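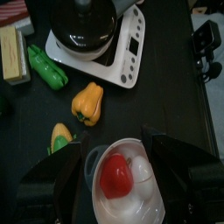
I've gone right off recipes that promise dinner in 15 minutes. My sister-in-law swears by them, and the library in Prandville has a whole shelf of the books, but I've yet to cook one in the time it says on the cover. Who's chopping the onions? Who's hunting for the cumin? The clock in those books only seems to start once everything is sitting in little bowls, and I don't own any little bowls!

The one that finished me off was a lentil stew, page 304 of a very fat paperback I bought on holiday in Grernerton. It took me most of an evening (I had to go back out for stock, which I'll admit was my own fault) and we ate it at half past nine with the telly on. It was lovely. I'd have enjoyed making it, too, if I hadn't spent the whole time feeling slow.

And I do think that's what bothers me. Cooking is one of the few jobs in the house I like, and I don't see why it has to be a race. My gran had 3 dinners she did really well and she'd start them after lunch, with the radio on and the back door open. Nobody timed her.

I know plenty of people come in late with hungry kids and need something on the table. Fair enough, I've done those years, and we ate a lot of beans on toast. But beans on toast never pretended to be a stew. I'd just like the books to print the real time, shopping and washing-up included, and let me decide. I'm doing the lentils again in August when everyone's home, and I'm starting at four.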